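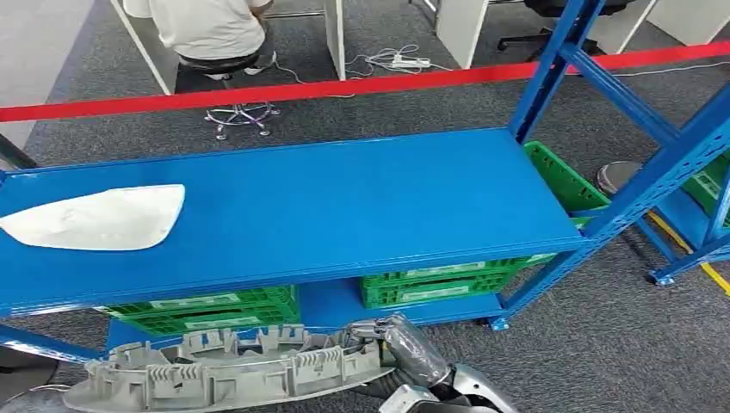 How to Level a Metal Shelving Unit

Empty the shelves before you start. Lay a spirit level along the lowest shelf, front to back, then side to side.

Find the low corner and slide a thin steel shim under that foot. Check again before adding a second one. On carpet, wait until the next day and repeat the reading, as the pile settles under weight.

Retighten the bolts from the bottom up, a half turn at a time. Reload the heaviest items first, on the lowest shelf. Check the level once more when the unit is full.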